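An Afternoon of Grippers at Cirbridge

I had been promising myself a visit to the Cirbridge open day for ages, and this June I finally got on the train (with far too many sandwiches) and went. Raphaël Collet met us at the door with coffee and walked us straight to the simulation corner, where the plan was to try 2 gripper models, the Gorex and the Flenda, on the same simulated arm before anyone spends a cent on hardware. I could have stayed there all day!
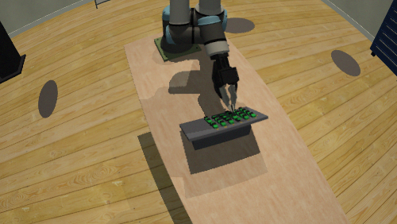 Each of us got 20 minutes at the controls, and I used every one of them. My first tries were clumsy, I'll admit. I kept coming in too fast and too low, and Raphaël very kindly told me that most people do. What I liked best was switching to the wrist camera, because from the side view I could never tell which block I was really over. Up close you have the row letters and the column numbers to go by, although the fingers do hide a good part of the lower rows, and I had to back off a few times just to find my place again.
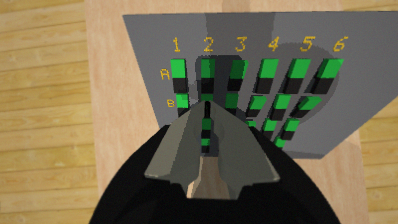
Which one I'd pick

I went back and forth on this all the way home. The Flenda felt gentler to me, but I made 7 clean picks with the Gorex and only 3 with the Flenda, so there you go. Nahuel Toledo, who had the turn after mine, got on much better with the Flenda and says I was rushing. He may be right! We've both signed up for the Garrido visit next.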